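Teleop notebook, kitchen counter scene
November 2020
Entry by Wing-yan Leung. Operator: Cheuk-hei Tsai.

Goal for this block: 30 usable demos of the knife being moved to the clear part of the counter, driven by remote control in the Cozma simulator. Arm position, gripper state and both views are logged. Hand guiding is not an option in sim, so everything goes through the Kodow controller.

Object layout comes from the Minon kitchen set. Marble counter, coffee machine and spray bottle toward the back, rolling pin, sink on the right. Egg, thin black stick and knife are along the front edge, knife handle toward the back. Arm comes in from the right. The middle of the counter is kept open as the drop zone.
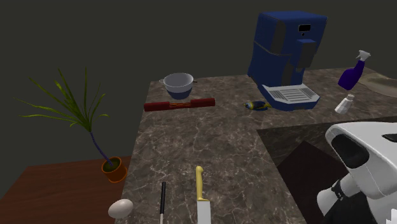
Controller settings

Translation scale 0.36 of hand motion. At 0.8 Cheuk-hei overshot the handle on most approaches and corrected late, and the corrections end up in the training data. Rotation scale left at 1. Clutch on the left pedal. Log rate 30 Hz.

Rule for keeping a demo: one approach, one grasp, one release. Regrasps are saved in a separate folder and not mixed in. Pauses longer than 7 seconds get trimmed with the script Mescombe sent over. Check the trim on the first few by eye, it ate a release last time.

Second view looks down past the blue appliance toward the arm base. Fish lies by the white slotted panel, knife and spatula side by side to the right of it. Better than the first view for judging whether the wrist is lined up with the yellow handle. The pedestal is also in view, useful for checking the base transform.
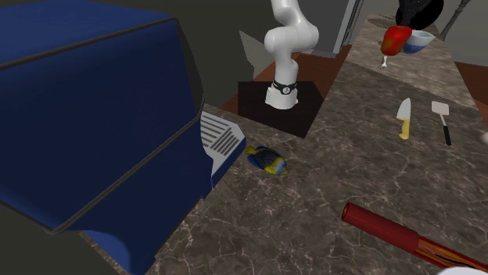
Why not script the grasp and skip the operator?
The scripted version takes the same path every time, and the policy trained on it had no idea what to do when it started a little off. Operator demos vary enough to cover that.

Open items:
Start pose should be randomized before each demo. Currently reset by hand from the menu.
Timestamp offset between the two views, about 80 ms. Fix before export.
Spatula grasps postponed to December. Handle collision mesh is too thick.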